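The Sorting Shift

I got the job at Flasarwood because I was the only person who showed up to the interview in closed-toe shoes. That's my theory, anyway. The woman at the desk looked down at my feet, looked down at her clipboard, and asked if I could start at 4.

Flasarwood is the lost property depot for the Brisgate ferries, in case you've never left anything on a ferry. It's a long low building behind the terminal with charcoal carpet on the floor and a smell like old raincoats. Everything people leave behind on the boats ends up there, and my job was to put it on the shelves with a number and a card. Umbrellas had their own room. Phones went in the safe. Everything else – and I mean everything else – came to my table in a gray bin with a divider down the middle.

The rule was simple. Things came in on one side, and as you wrote them up you moved them over to the other. When the first side was empty you carried the whole lot to the shelves and started over. The bins were older than I was and scraped all to pieces, and I got weirdly fond of them. The divider in mine had a big worn patch that looked a bit like the coast if you squinted, and on slow evenings I used to name the bays.

My first week I did fine. I wrote nice neat cards. "Glove, left, wool." "Paperback, no cover." I learned that people on the Wamatari boat leave food and people on the Gentile boat leave sunglasses, and that if you find a single shoe you don't ask questions, you just write down the size.

Then in October there was a big storm and three boats got stuck out past the breakwater for most of a night. By the time they came in, people would have walked off without their own heads. We had 27 bins waiting when I got to work, stacked up along the wall, and I was on my own because the other two sorters lived across the water.

So I made a pot of coffee and I started. Bin one was scarves. Bin two was mostly scarves. Somewhere past midnight I pulled over a bin and sat there looking into it for a good long while, because I knew that stuff.

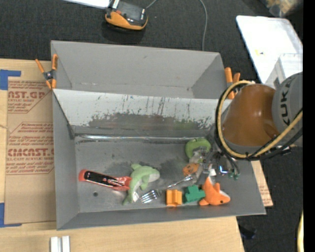
I should explain about the dolphin. When I was six my mother took me over to Gentile to see my aunt, and on the way back I left a green dolphin on the seat by the window. I cried so hard that a man in a uniform gave me a peppermint. My mother promised we'd go ask about it, and we did, and they didn't have it. I remember the counter being taller than me. I remember her lifting me up so I could see that they'd really looked.

Now, I'm not stupid. There must be a whole factory full of green dolphins somewhere. But this one had the pale face, and the tag still sticking out by the tail, and I used to rub that tag between my fingers to get to sleep. My mother was always threatening to snip it off. I picked the dolphin up and did it right there at the table, rubbed the tag, with the coffee going cold and the wind knocking on the shutters. I'm forty-one years old!

And then I thought, well, hang on. It had company. There was an orange one in there too, with its little black eye, down at the other end past a couple of toy blocks. There was a fork. There was a red and black tool of some kind that I never did find the right word for. Somebody had been on that boat in the storm with a kid, and they'd been feeding the kid and entertaining the kid and probably trying to fix something at the same time, and then the ramp came down and they just ran for it. Somewhere in Brisgate there was a small person wide awake and furious.

I wrote the cards. "Toy, soft, orange." "Block, green." "Fork." I did every last one of them, and I moved them all over, and then I had one thing left and I didn't write a card for it. I put the dolphin in my coat pocket. It didn't fit very well. The tail hung out.

I did eleven more bins like that, with my coat on the back of the chair and that tail hanging out of it. I don't recommend it. You try writing up a stranger's reading glasses with a dolphin in your pocket.

At seven in the morning I took it out and wrote the card. "Dolphin, green." I gave it number 294 and put it on the shelf next to the orange one, facing out so it would be easy to see from the counter.

They came in that same afternoon. I should have been home in bed, but I'd stayed to help with the line, which went out the door and past the bike racks. The mother had a wet hood and a look I knew. The little girl couldn't see over the counter, and her mother was already starting in with the voice, the one that goes, now, honey, they might not have it.

"Lift her up," I said.

We charge a fee for collection, by the way, 500 for the first day, and you would not believe how people argue about it. I told the mother the machine was down. She signed the book, and the girl took one under each arm, and when they got as far as the door I saw her shift the orange one over so she had a hand free, and go looking for the tag.

I went and got my coat.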